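보낸 사람: Leonora Catacutan
받는 사람: 오래된 집 살기 메일링 리스트
제목: Re: 장마철만 되면 문이 안 닫혀요

Cecilia Fiadzo 님이 쓴 글:
> 7월 들어서 안방 문이 또 말썽이에요. 겨울엔 멀쩡하게 닫히던 문인데
> 지금은 어깨로 밀어야 겨우 닫히고, 밤에 화장실 갈 때마다 온 식구가 깹니다.
> 대패로 밀어 버리면 된다는 분도 있고 절대 손대지 말라는 분도 있네요.
> 그리고 제습기는 하루 종일 틀어 놓아야 하나요? 전기 요금이 무서워요.

세실리아 님, 남의 일 같지가 않아서 점심 먹다 말고 답장 써요. 저도 Undmont로 이사 온 첫해 여름에 똑같이 고생했거든요. 그때 성질 급하게 대패질부터 했다가 겨울에 문틈으로 찬바람이 솔솔 들어와서 얼마나 후회했는지 몰라요 ㅠㅠ 나무는 습기를 먹으면 붇고 마르면 도로 줄어드는데, 한창 불어 있을 때 깎았으니 당연한 결과였죠. 그러니까 대패는 일단 넣어 두세요!
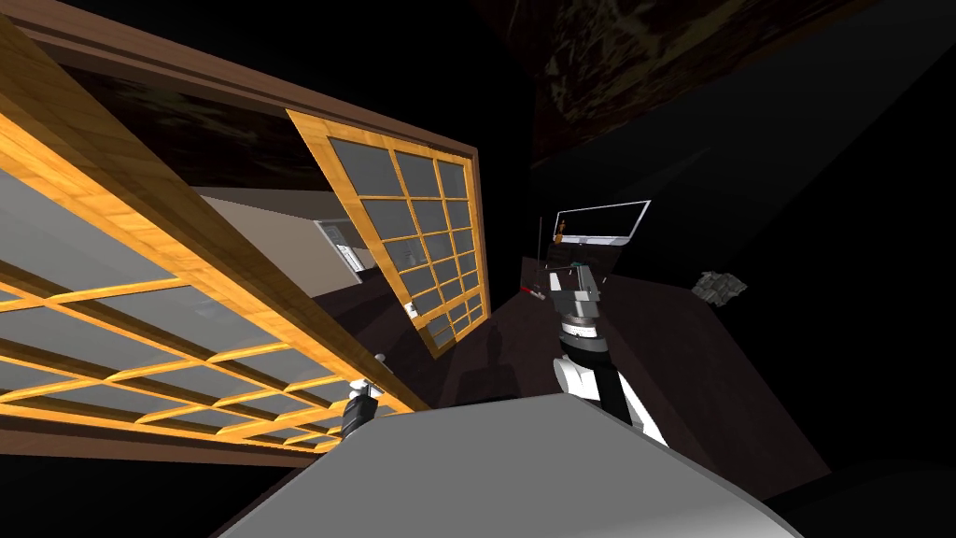 1. 습도부터 재 보기

저는 방마다 싸구려 습도계를 하나씩 놓고 아침저녁으로 수첩에 적었어요. 비 오는 날 뒷방이 90퍼센트까지 올라간 걸 보고 기절할 뻔했고요. 문이 뻑뻑한 날이랑 숫자가 높은 날이 딱 맞아떨어지면 범인은 습기예요. 마른 날에도 계속 걸린다면 경첩이 처졌거나 집이 살짝 기운 걸 수도 있으니 나사부터 조여 보시고요. 저희 집은 위쪽 경첩 나사가 헛돌고 있어서 조금 더 긴 걸로 바꿨더니 절반은 해결됐어요.

바닥도 한번 손으로 만져 보세요. 돌이나 타일 바닥은 장마철에 물방울이 맺히기 쉬운데, 그 위에 러그를 깔아 두면 밑에서 곰팡이가 핍니다(네, 제가 그랬습니다). 저는 여름이면 전부 걷어서 다락에 올려요.
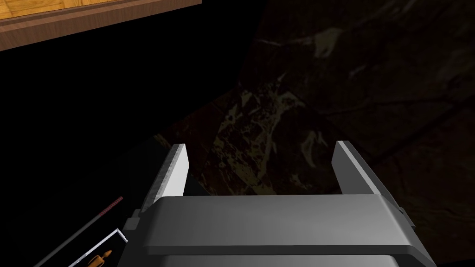 어두운 대리석 무늬 바닥. 한쪽 구석에는 나무가 걸쳐 보여요.

2. 제습기, 하루 종일은 아니어도 돼요

저는 외출하기 전에 창문을 닫고 3시간 타이머를 걸어 놓고 나가요. 자기 전에 2시간 더 돌리고요. 옷장 문이랑 서랍은 꼭 열어 두셔야 해요. 안 그러면 방은 보송한데 겨울 코트에서만 쉰내가 나는 이상한 일이 생겨요. 빨래를 실내에 너는 집은 얘기가 좀 다른데, 이건 Samuele Marras 님이 저보다 훨씬 잘 아실 테니 지나가다 보시면 한마디 보태 주세요~

아, 그리고 유리 끼운 격자문 쓰시는 분들은 칸칸이 닦는 게 일이죠. 물걸레로 흥건하게 닦으면 살대가 또 물을 먹으니까 저는 꼭 짠 걸레로 닦고 바로 마른 수건을 한 번 더 대요. 팔은 좀 아픈데 라디오 틀어 놓고 하면 금방 끝나요.
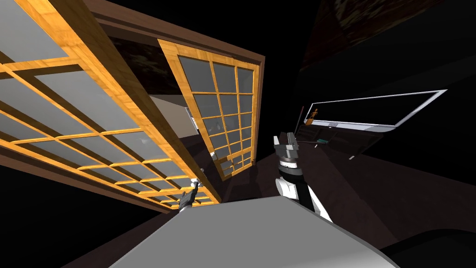
손잡이와 경첩

문 얘기만 나오면 다들 나무만 보시는데 쇠붙이도 은근히 말썽이에요. 손잡이가 뻑뻑하면 식용유는 절대 바르지 마세요. 처음엔 부드럽다가 나중에 먼지랑 엉겨서 떡이 돼요. 저는 연필심을 곱게 갈아서 걸쇠에 살짝 묻히는데 이게 제일 오래가더라고요. 흔들리는 손잡이는 받침판을 떼고 안쪽 나사를 먼저 봐야 하는데, 이때 작은 나사가 꼭 어디론가 굴러가니 접시 하나 옆에 두시고요.
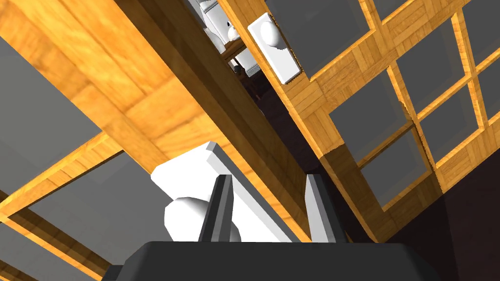
둥근 흰색 손잡이와 흰 판.

대패질은 정말 마지막에, 날이 충분히 마른 다음에 생각해 보세요. 그래도 도저히 못 참겠으면 닿는 자리에 양초를 문질러 두시면 당분간은 소리가 덜 날 거예요. 밤중에 식구들 깨우는 건 이걸로 좀 나아질지도요.

참, 지난번에 Taltham 쪽 목재상을 물어보신 분이 계셨는데 누구셨는지 메일을 못 찾겠어요. 전화번호 찾아 놨으니 저한테 따로 메일 주세요.

레오노라 드림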